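Recording Demonstrations at the Shelving Cell: Frequently Asked Questions

Maintained by Usha Nair, Komstead. Questions not covered below go to Edin Perić or the cell channel.

What is the Leka handle?

Leka is the hand-held demonstration unit. It carries the same two-finger gripper and the same wrist camera as the arm, so a recording made by a person walking up to the rack can be used alongside one made by remote control. It has a trigger, a record button and a status light. It has no motors.

When should I use the handle, and when should I use remote control?

Use the handle for anything that involves reaching between shelves or lifting a tray out of another tray. Operators are faster with it and the motions are smoother. Use remote control (the Vadia station) for tasks that depend on the limits of the arm, such as reaching the lowest bins, where a human wrist can take angles the arm cannot.

How many demonstrations does a task need?

A new task starts with 100 accepted demonstrations. After the first training run, Maricel Barredo reviews the failures and usually asks for 40 more, aimed at the positions where the policy did badly. The full shelving set stood at 3,000 recordings at the end of August.

What counts as one demonstration?

One approach, one grasp, one placement and one retreat. Start recording with the gripper open and clear of the rack. Stop when the gripper is open and clear again. Regrasps are allowed and should be left in. Recordings with a drop are kept but tagged "drop" at the end of the session.

Why are the stainless trays treated as a separate task?

The polished trays reflect whatever is near them, and at the rack that means blue bins. The wrist camera sees blue inside a tray that has nothing blue in it. Overhead light also puts a white glare on the rolled lip, at exactly the place where the fingers need to close. Early policies trained on the dull gray trays alone tended to reach for the reflection.

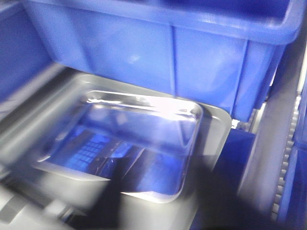

Wrist view at the rack: polished tray inside the larger gray tray, blue bins on either side.

Should I change the lighting to reduce glare?

No. Leave the overhead lights as they are and do not cover the trays. Vary the approach angle instead, so that the glare falls in different places across the set.

How much motion blur is acceptable?

Some blur during the approach is normal. The last part of the approach, just before the fingers close, should be slow enough that the edge of the tray stays readable. If the checker returns code 316, the grasp segment was too blurred and the recording has to be repeated.

Do the bins have to be in the same place every time?

No – and they should not be. Move at least one bin between recordings. Keep the rack uprights fixed, though. The notched edge is used as a reference when recordings are aligned, and a shifted upright spoils the whole session.

Can the gripper show in the picture?

Yes. The fingertips are expected to enter the view near the grasp. Sleeves, gloves and lanyards are a different matter and will get a recording rejected.

The remote arm lags behind my hand. Is that a fault?

A small delay is normal. If it grows during a session, stop, release the clutch pedal and restart the Vadia client. Do not try to compensate by moving early. Those recordings look acceptable on playback and train badly.

Who accepts or rejects recordings?

The checker runs first and catches blur, missing frames and bad start positions. Bujar Angelovski looks at what is left. Rejected files stay on the server for reference under the operator's session folder.

Can I use the Ronance gripper fingers?

Only on the Vadia station, and only for bins. They are wider than the standard fingers and do not fit between nested trays. Zorica Dervishi keeps the spare set and the hex key for changing them.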